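침대 위가 왜 자꾸 엉망이 되는가: 자취방 침구 정리 순서 실험 보고

마지막 업데이트: 2월

1. 시작하게 된 이유

이번 학기 생활공간 수업의 기말 과제 주제를 정할 때 저는 솔직히 별 고민을 안 했어요. 아침마다 침대를 보면 한숨부터 나왔거든요. 이불은 돌돌 말려 있고, 쿠션은 발치에 가 있고, 수건은 왜 거기 있는지 모르겠고... 그래서 그냥 이걸 주제로 내 버렸습니다. 교수님이 "너무 작은 주제 아니냐"고 하셨는데, 막상 해 보니 생각보다 할 얘기가 많았어요!

알고 싶었던 건 두 가지예요. 하나는 침구를 어떤 순서로 정리해야 시간이 덜 드는지, 또 하나는 그렇게 정리한 상태가 저녁까지 얼마나 버티는지. 선행 자료도 찾아봤는데 호텔식 침대 정리 얘기가 대부분이라, 좁은 방에서 침대 하나로 잠도 자고 과제도 하고 빨래도 개는 사람한테는 잘 안 맞더라고요.

2. 조사한 곳과 방법

조사는 학교 근처 공동주택인 Unddale에서 했습니다. 방 3개를 빌려서 관찰했고, 같은 방을 아침과 저녁에 한 번씩 들여다봤어요. 관찰 기록은 전부 합쳐서 288건입니다. 표로 옮기는 데만 주말을 통째로 썼네요 (엑셀 단축키를 이때 다 외웠습니다).

정리 시간은 휴대폰 타이머로 쟀고, 제한은 300초로 잡았어요. 처음엔 더 짧게 하려고 했는데, 커버 모서리 맞추다가 시간이 다 가 버려서 중간에 늘렸습니다. 늘리기 전 기록은 따로 빼 두었고 아래 결과에는 안 들어가 있어요.

비교한 순서는 이렇습니다.

가. 큰 것부터: 시트를 펴고, 이불을 펴고, 작은 물건은 맨 나중에.
나. 작은 것부터: 쿠션, 수건, 옷을 전부 치운 다음 시트와 이불.
다. 한쪽부터: 침대를 반으로 나눠서 오른쪽을 다 끝내고 왼쪽으로.

보관용으로는 Skinus 수납 가방과 Viltell 바구니를 썼어요. 둘 다 중고로 구했고, 바구니는 손잡이가 헐거워서 끈으로 한 번 묶었습니다. 재료비는 세탁비를 포함해 다 계산해 보니 한 번 돌릴 때 3635원이 나왔는데, 예산 신청서에는 세탁비 칸이 없어서 "기타"에 적었어요.

3. 해 보면서 알게 된 것

제일 빨랐던 건 "나" 순서였습니다. 예상은 "가"였거든요. 큰 걸 먼저 펴면 반은 끝난 기분이 드니까요. 근데 이불을 펴려면 어차피 그 위에 있는 물건을 어디론가 옮겨야 하고, 그걸 침대 반대편에 던져 두면 나중에 또 옮기게 돼요. 기록지에 "쿠션 이동"이 한 회차에 세 번 적힌 날도 있었습니다. 쿠션한테 좀 미안했어요.

"다" 순서는 침대가 벽에 붙어 있는 방에서만 쓸 만했어요. 벽 쪽을 먼저 해치우면 다시 기어올라갈 일이 없으니까 무릎 자국이 안 남더라고요. 반대로 사방이 트인 방에서는 괜히 왔다 갔다만 했습니다.

시트 색도 은근히 영향을 줬어요. 연한 색 시트는 잔주름이 눈에 잘 들어와서 자꾸 한 번 더 펴게 됩니다. 저는 이걸 "한 번만 더 병"이라고 불렀는데, 타이머를 보면 마지막 몇십 초가 거의 다 여기에 들어갔어요. 무늬가 있는 커버는 주름이 무늬에 묻혀서 그냥 넘어가게 되고요. 급한 아침에는 무늬 있는 쪽이 마음이 편합니다.

그리고 담요! 이번 과제에서 제일 골치 아팠던 물건이에요. 시트도 이불도 자기 자리가 있는데 담요는 딱히 없잖아요. 개서 발치에 두면 저녁엔 이미 풀려 있고, 가방에 넣으면 꺼내기 귀찮아서 안 쓰게 되고. 게다가 다른 천이 담요 위에 한 장 얹히는 순간부터는 둘을 따로 개는 사람이 거의 없었어요. 저부터도 그냥 뭉쳐서 옆으로 밀었습니다.

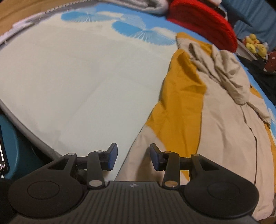 그림 1. 연한 민트색 시트 위의 노란 담요와 베이지색 천. 위쪽에 빨간 쿠션과 개어 둔 수건이 있다.

그림 1 같은 상태를 저는 기록지에 "중간 단계"라고 분류했어요. 수건은 개어져 있는데 담요랑 베이지색 천은 구겨진 채로 비스듬히 놓여 있죠. 이럴 때 수건을 먼저 빼고, 그다음 쿠션, 그다음 천, 담요 순으로 걷어 내면 시트를 한 번만 펴면 됩니다. 파란 야자잎 무늬 커버는 맨 마지막에 손대는 게 편했고요.

침대 옆도 무시 못 해요. 인형이 놓인 선반이나 옷더미가 가까이 있으면 침대에서 치운 물건이 그쪽으로 옮겨 갈 뿐이라서, 침대만 깔끔하고 옆은 더 심해지는 경우가 꽤 있었습니다. 이 부분은 점수 기준을 따로 안 만들어 놔서 숫자로는 못 보여 드려요. 다음에 한다면 침대 주변도 같이 채점하고 싶습니다.

4. 아쉬운 점과 다음에 할 일

우선 저녁 관찰 시간이 들쭉날쭉했어요. 원래 오후 7시로 정했는데 알바 때문에 9시 넘어서 간 날도 있습니다. 그 사이에 누가 한 번 누웠다 일어나면 결과가 완전히 달라지니까, 유지 시간 쪽 결론은 조금 약하게 봐 주세요.

또 정리한 사람이 거의 저 혼자라서, 뒤로 갈수록 제 손이 빨라진 효과가 섞여 있을 거예요. 순서를 매번 섞긴 했는데 그걸로 충분했는지는 모르겠습니다. 담요를 걸어 두는 방법도 시험해 보고 싶어서 Peeters 벽걸이 봉을 빌려 놨는데, 나사가 하나 모자라서 아직 못 달았어요. 나사 구하면 봄 학기에 이어서 해 보고, 결과는 부록에 붙일게요.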